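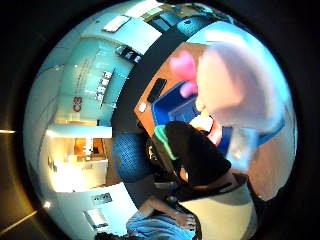

Plitden Plate cut to 40 overs and no Jivdale fixture - thoughts?

Search the forums Search Advanced search

hagos_araya
The league letter went out to club secretaries this week. From May the Plitden Plate drops from 50 overs to 40, and Jivdale have been left out of the draw. The reason given is that they had trouble raising a side for two away games last season. They did play both of those games. They started one of them with nine men and won it.

I think it's a poor decision and it was made without asking any of the smaller clubs. We got the letter the same day as the fixture list, so it was already settled.

Has any other club been told more than this?

longstop47
We were told the same. Our secretary rang the league and was told the shorter game is down to umpires not wanting to finish at eight in the evening. I've no quarrel with that part. Half our second team have to leave before the end of a 50-over match as it is.

Jivdale is a different matter. You can't drop a side for nearly not turning up.

Bolville Dave
Unpopular view, but I think the league have it right on both counts. We drove to Jivdale two years ago and the square hadn't been cut. The game started an hour and a half late. If you want to be in the competition you need a ground that's ready and eleven players.

hagos_araya
Two years ago their roller was broken and they'd told the league about it. Bolville were offered the chance to swap the fixture and said no. I was at the meeting.

Bolville Dave
I wasn't, so I'll take your word on that. It doesn't change the late start.

Esi Dankwa
I keep the scorebook for Jivdale so I'll put our side of it.

We have never failed to fulfil a Plate fixture. We were short for the two games mentioned, one for a wedding and one for a minibus that broke down on the way. Nine of us got there in cars. The rest arrived at the eleventh over, and it's in the book.

The letter we had was four lines long. It didn't mention a right of appeal, but rule 14 of the league handbook says any club removed from a cup can ask for a hearing. We've asked for one. No date yet.

What bothers me most is the juniors. Three of ours were going to play their first senior cricket in the Plate this year. The league side won't have room for them every week.

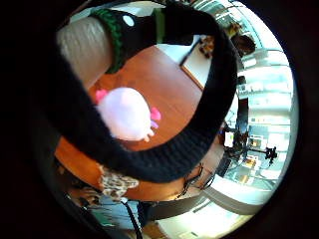 Re: Plitden Plate cut to 40 overs and no Jivdale fixture

longstop47
Good luck with the hearing, Esi. Ask for it in writing, whatever they tell you on the phone.

Back to the overs for a minute. Does anybody know what happens to the bowling limit? At 50 it was ten each. If it's eight each now, then a side with four decent bowlers needs to find another eight overs from somewhere, same as before, so I don't see that it hurts anyone.

tailender_aryee
Eight each, it's on the back of the fixture list. I'd rather have kept the 50. It's the only long game most of us get, and the batting changes completely when you take ten overs off. Our best ever total in the Plate was 351 and we were 140 at halfway. You won't see innings built like that again, it'll be slogging from the start.

Bolville Dave
It won't be slogging on our pitch. Nobody has made a quick fifty on it since the drainage went in.

tailender_aryee
Fair point about your pitch.

hagos_araya
For the record, the highest in the Plate was 384 and that was Jivdale, the year they reached the final. I don't see how you leave out a club with that behind it.

Bolville Dave
That was a long time ago, though. You can't pick a draw on old scores. I'd be happy to see them back in next year if they can show they've got the numbers. A year out isn't the end of the world.

Esi Dankwa
It might be for us. We lose the bar takings from the home tie and we lose players to clubs that are in it. Two have already been asked by other clubs. I won't say which.

longstop47
If it came to a vote I think most of the second division would back you. We would. There's an open meeting on Saturday at the Plitden ground, 10.30, before the nets. It's meant to be about ball prices but anyone can raise anything at the end.

hagos_araya
I'll raise it. Could somebody from Aryee second it? It'll look better coming from two clubs.

tailender_aryee
I can do that, as long as it's only about Jivdale and I can have my moan about the overs separately.

Bolville Dave
I'll be there too and I'll probably vote against, but I agree they should get their hearing before the first round is played.

Esi Dankwa
Thanks, all. I'll bring the scorebook with me.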